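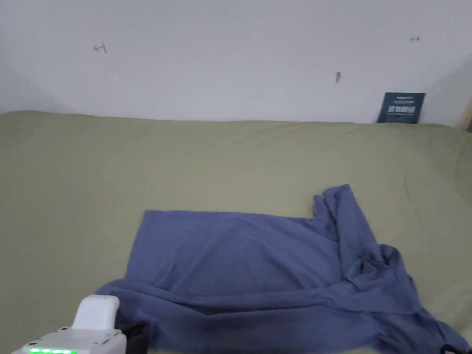

## Folding T-shirts on the bed

Most of us fold laundry on the bed, and most of us do it badly. The shirts go into the drawer in one shape and come out in another. Several readers of the Dallow house newsletter asked for something on this after the piece on sheets, so this month the household page is given over to the plain cotton T-shirt.

Start with the bed itself. Pull the sheet flat before you put anything on it. A fitted sheet is better than a blanket or a comforter, which lets the shirt sink in and pull crooked. A plain sheet in one color also makes it easier to see where the edge of the shirt is. If you have a pile, leave it at the foot of the bed and take one shirt at a time.

Jersey is soft and slides over itself, so one half of a shirt can be squared off while the other half is still a heap. Smooth from the middle outward with a flat palm and stop at the side seams. Do the shoulders next. A sleeve that stands up or doubles under will leave a lump in the finished fold, and pressing on it later does very little.

Once the shirt is flat, the order is simple:

1. Lay it face down with the collar away from you.
2. Bring one side in to the middle of the back and turn the sleeve down along it.
3. Do the same with the other side.
4. Turn the hem up a hand's width, then fold the rest up to the collar.

Long shirts may need one more turn. Children's sizes need one less.

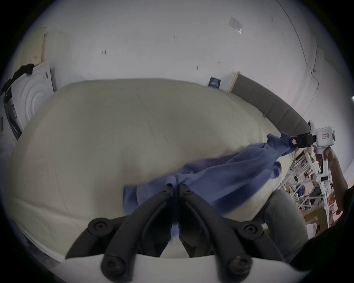 Dallow House News | No. 51 | page 7

Big shirts are easier if you take hold of them in two places. Grip the cloth well apart and draw it out until the long folds run the same way, then lower it onto the sheet. Don't pull hard at the hem. Jersey stretches, and a shirt that has been tugged every week for a year will hang longer on one side.

Work near the side of the bed so you aren't leaning, but keep the whole shirt on the mattress. Any part that hangs over will drag the rest with it. In the small apartments on the Arai side, where the bed is up against the wall, it is easier to stand at the open side and fold toward yourself.

Drawers in the one-bedroom units are 14 inches deep inside. Shirts folded in thirds and stood on edge will fit in two rows. Stacked flat, they fit too, but you will wear the top three all winter and forget the others.

A shirt that has been left crumpled in the basket overnight can still be folded without ironing. Spread it loosely, leave it while you do the socks, and come back to it. The dryers on the ground floor run 90 minutes on the full setting, and T-shirts taken out promptly need much less smoothing.
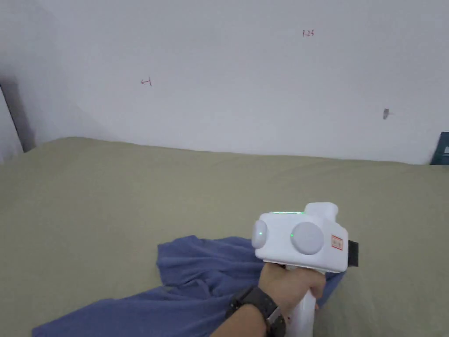 Marisa Negri wrote in to disagree about the sleeves. She folds them in first, before the sides, and says her shirts have kept their shape that way since January. She also rolls anything going into a suitcase, and thinks drawer folding and travel folding should be taught separately. We will print her rolling method in the next issue, along with a note on fitted sheets with worn elastic.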